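Workshop notebook, November, a little after 3 in the afternoon

Spent most of today on the paper for the long table, and I'm glad I did, even if it took the whole morning and a good part of lunch (sorry, Dalal, I did say I'd be ten minutes). We've been putting small objects straight down on the wood for weeks now, and I'd got so used to the grain that I'd stopped seeing how busy it makes everything look. Rawan brought over the ream from Tancombe and we tried a few weights against each other. The thin stuff curls at the corners by the time you've found your pencil. The 200 gram lies down beautifully and stays down, and it's a soft sort of white that doesn't glare at you under the lamps, so that's the one I've settled on, at least until somebody talks me out of it!

Dalal would still like a gray sheet, and she may be right about the yellow pieces, which do go a bit washed out. I've set 2 gray sheets aside in the Shboul drawer for her to try.

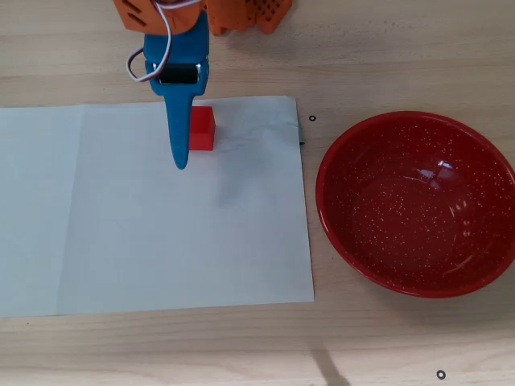
For the small red cube I've kept to the upper part of the sheet, near the top border, with the paper over to the left and bare wood showing beyond it. I like having that much clear white below. It leaves room to slide things about without running off onto the table, and red on white is so easy on the eyes after a long day.

Still to do: tape or no tape (I lean toward no tape, Rawan leans the other way), and order more of the 200 before we're down to the last few sheets. Page 104 in the old notebook has the supplier's number, under a coffee ring.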